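Trestitz Tabletop Arm – Open Day and Demo Info

Product code: Dakurum 508
Availability: in stock, ships in 3 working days
Price: ask at the desk or write to sales

We're opening the Cabrera showroom again in January. Doors at 10 am, last demo 4 pm. No booking needed for groups under 6. Bigger groups please email Jonalyn Pangilinan first, parking is tight.

What you get to see
White printed arm, small servos, cables on the outside so you can get at them. Runs on a plain tabletop. Short demos all day, ask for a repeat if you missed one. Jerome Macapagal runs the bench and will take questions on wiring, spare parts, teh software, whatever.

Bring your own object if you like – small and light please. No glass.

Kits on sale on the day, cash or card. Printed parts also sold seperately. Dritach board owners – old brackets do fit, bring yours and we'll check it at the desk.

At the bench, on the black board with the water drops:

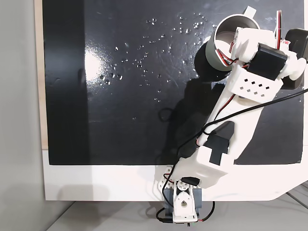
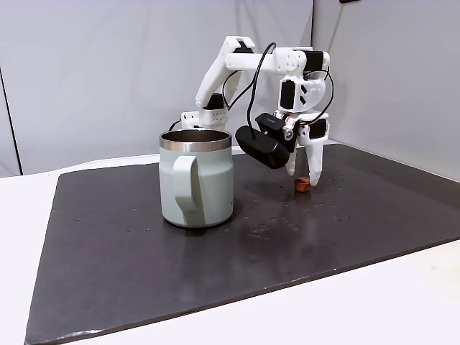
Spare servos are limited, 181 left in the store room and no restock date yet. Order before the open day if you need a full set. Pick up at the side door, ring twice. Returns same as always, keep the box.

Can't make it? Write to Jonalyn and ask for the parts list, she sends it out in the evening.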